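Skuvbridge parts list - read me first

Version for February. Kept by Riet Postma, with corrections from Lucie Tremblay.

Skuvbridge is a table of used desktop computer parts and which of them work together. It began as a private list at the Skomano repair shop, and later the people of Fashola added their own stock to it. The file is plain text with commas between the fields, so any spreadsheet program can open it. 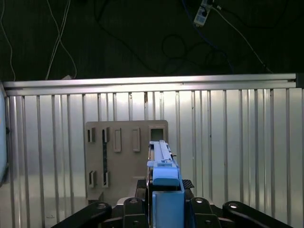
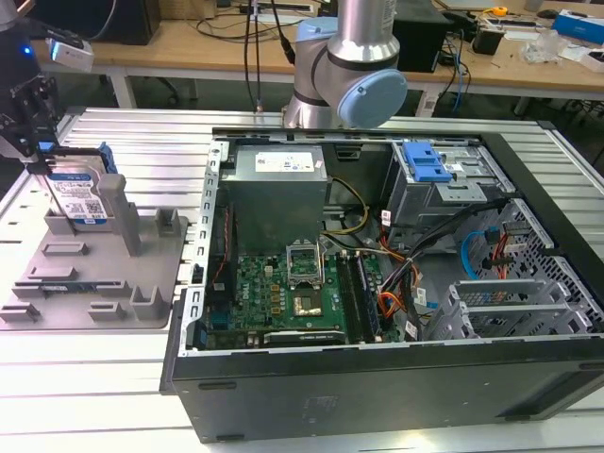 What is in the folder

parts.csv - one line for each part model
pairs.csv - one line for each pair of parts that was tried together
notes.txt - longer remarks, sorted by part number
old/ - earlier versions, kept only for comparison

Fields in parts.csv

part_no - our own number. It never changes, also when the part is removed from the list.
kind - board, processor, memory, supply, drive, card or cable.
maker - written as on the label. If the label is missing, we leave this field empty.
socket - only for boards and processors.
watts - only for supplies. It is the value on the label, we do not measure it.
condition - new, used or unknown.
source - SK for Skomano, FA for Fashola.

Fields in pairs.csv

Each line has two part numbers, a result and the initials of the person who did the test. The result can be "yes", "no" or "sometimes". Please read the remark in notes.txt before you trust a "sometimes". In most of these lines the board needed a newer BIOS, but in 11 of them we never found the cause.

A pair is marked "yes" when the computer started 3 times from fully off and stayed on for up to 80 minutes under normal use. This is not a hard test. For a computer which must run day and night you should do your own.

Known problems

The memory speeds are mixed. Skye Lamont wrote them in MHz and the older lines have the name of the module type. I am changing them step by step, and for now both forms are in the same column.

Drive lines from Fashola have no age. They did not write it down and it is too late to ask for it.

Some makers used the same model name for two different boards. Where we know it, the revision is added after a slash. Where we do not know it, there is nothing, and a wrong match is possible.

Laptops are not included. Raymonde Simard has a separate list for them, with other fields, and the two lists should not be joined.

How to send a correction

Write the part number, the field and the new value in one message. A picture of the label is welcome, if the letters are sharp. New pairs must be tested by 2 persons before they go into the main file - until then they stay in notes.txt under "waiting".

Please do not sort parts.csv before you send it back. The order of the lines is used by the small script of Lucie Hawthorne that prints the shelf labels.

Use and sharing

You may copy the table, change it and use it in your shop. If you publish it again, keep the name Skuvbridge and the month of the version. We give no promise that a part will work in your computer.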